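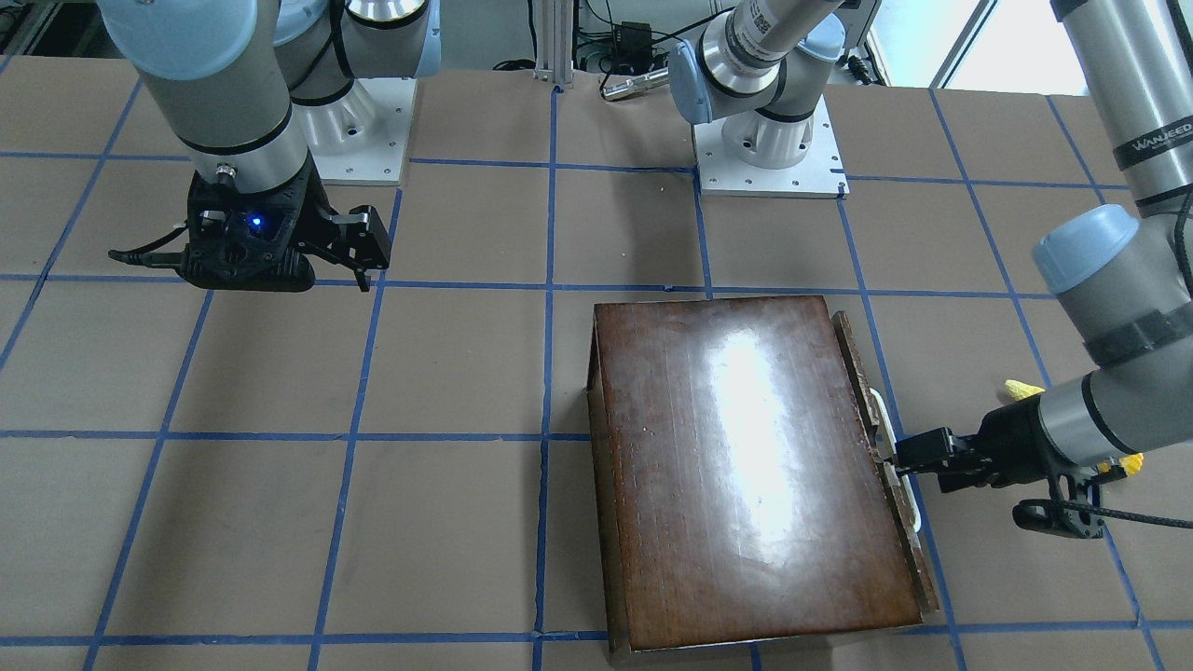

Zombridge Manipulation Software Group
Section 4 of the Bodon technical report, revised April

4. Handle-Aware Planning and Control

Figure 3. Left arm holding the white handle on the side of the box. The right gripper is open over the paper.

Bodon treats a piece of furniture as a small set of frames: one for the body, one for each handle, and one for each part that can slide. The planner works only with these frames and the limits attached to them. We like this design a great deal. A new box takes a few lines of configuration, and everything downstream (grasp sampling, collision checks, the controller) picks up the change without being touched.

The grid of blue tape in Figure 3 gives us a shared reference on the table. Pal, our perception module, fits the tape lines first and solves for the camera pose from their crossings. It then looks for the box. Glossy wood was a real challenge here, as a bright reflection on the lid can split one surface into two in the segmentation mask. Pal now fits the outline of the top and ignores holes in the mask, and pose estimates became far steadier once we made that switch!

4.1 Holding a handle

A curved handle allows many grasps, and most of them are bad. We sample 70 candidates along the loop, discard those that bring the wrist too close to the table, and rank the rest by how much joint travel they leave for the motion that follows. The top 16 go to the full collision checker. With the handle held, the arm switches from position control to a compliant mode in which the pulling direction is stiff and the other directions are soft. Small errors in the handle frame are then absorbed by the arm and do not turn into side loads on the furniture.

The second arm is planned in the same query. Bokar, our planner, keeps a joint tree for both arms and stops after 3000 nodes if no path is found. We had expected to plan the arms one after the other, but the joint search was fast enough that we happily dropped that idea.

4.2 Object and opening

The drawer is the harder case, with the opening, the object and the wrist all close together. Figure 4 has the gripper pointing down near a toy ear of corn while the wrist passes in front of a partly open drawer. Bokar represents the drawer interior as a free volume bounded by thin walls, and its size is updated from the measured opening. For long objects such as the corn, Pal also reports the main axis, and grasps across that axis are tried first.

Figure 4. Single-arm view of the drawer task.

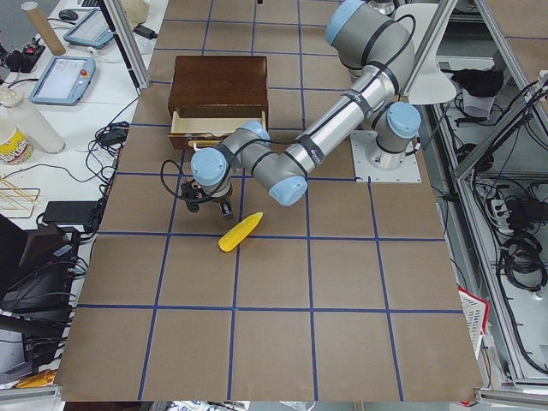

4.3 Recovery behavior

Each skill in Bodon ends with a check, and a failed check returns a reason code along with the last good state. The task layer can retry with the next ranked grasp, ask Pal for a fresh pose, or back the arm away along its recorded path. We allow 4 retries per skill before the run is marked as failed. Reason codes are written to the same log as the joint data, so a failed run can be replayed against a new planner build with the original sensor input.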